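Counter Clutter: Where Things Live in a Small Kitchen
Final project report, Intro to Interior Planning, Tromstead
Group: Fanow
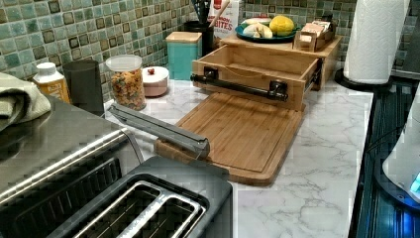
Fig. 1. The main work counter, with the storage box, cutting board and toaster.

Background

Our group picked the kitchen counter because everybody has one and everybody complains about it. The question was simple. How much stuff can stay out before you can't cook on it anymore? Started in February, finished later than planned (see Problems).

We looked at one counter only, in the Nwachukwu Street apartment. First idea was to compare it with a dorm kitchen but the dorm one has almost no counter, so that part got dropped.

What is on the counter

We sorted things by how they use space, not by what they're for.

Appliances. Two-slot toaster, dark gray, and a big stainless steel one behind it with a folded beige towel over the side. These take the most room and don't move. The towel kept getting listed as "misc" in our notes, we left it there.

Storage. The wooden box is the interesting one. It has a pull-out bamboo drawer with a black bar handle, and the top works as a second shelf. Plate with a lemon and a peeled banana up there, plus a small wooden caddy of packets. So one footprint, two levels.

Back row. Cereal box, black utensil holder, turquoise canister with a bamboo lid, all along the mosaic tile. Tall things in back, which is what our textbook chapter says to do anyway.

Work surface. Cutting board. Bamboo, with a juice groove.

The drawer problem

Main finding, really. When the drawer is open it comes out right where you want to chop. In Fig. 1 the far end of the board is up against it. So you either chop or you use the drawer. Apart from a bit of cord the drawer is empty, which means the storage with the best location is holding next to nothing while the top of the box is full of food.

We asked the people who live there what the drawer is for and got different answers. Batteries, twist ties, "the good scissors." None of that is cooking stuff.

Layout tests

Layout A was the counter as it was. In layout B we turned the box so the drawer opens along the wall instead of toward the board. Layout C put the box at the far end and moved the canister and utensils closer to the board.

For each one somebody made the same lunch (toast, sliced fruit) and the rest of us wrote down every time they had to move an object to keep going. Layout A time was 270 seconds. B was faster but the plate had to come off the box becuase it was harder to reach. C felt best for chopping, worst for getting tea.

We also did a short survey, got more than 100 replies. Most common complaint was appliances that stay out all the time. Second was mail, which we didn't have on our counter at all.

Recommendations

Keep layout B, but use the drawer. Packets could go inside it and the caddy comes off the top. Fruit stays up there where people see it.
Board gets stored standing up against the side of the box when not in use.
Cereal in a cabinet. It's tall and it gets in front of the tile for no reason.
Towel needs a hook. Any hook.

Problems

Only one kitchen. Only one lunch. Also the person making lunch knew what we were testing, so they probably got quicker by layout C. We should of mixed up the order and will say so in the presentation.

Floor plan drawing is in the appendix, measurements in inches. Ignore the first version, the box is drawn on the wrong side of the toaster.

Survey questions and raw replies are in the Famach folder, course share no. 1469. Ask for access if it's locked.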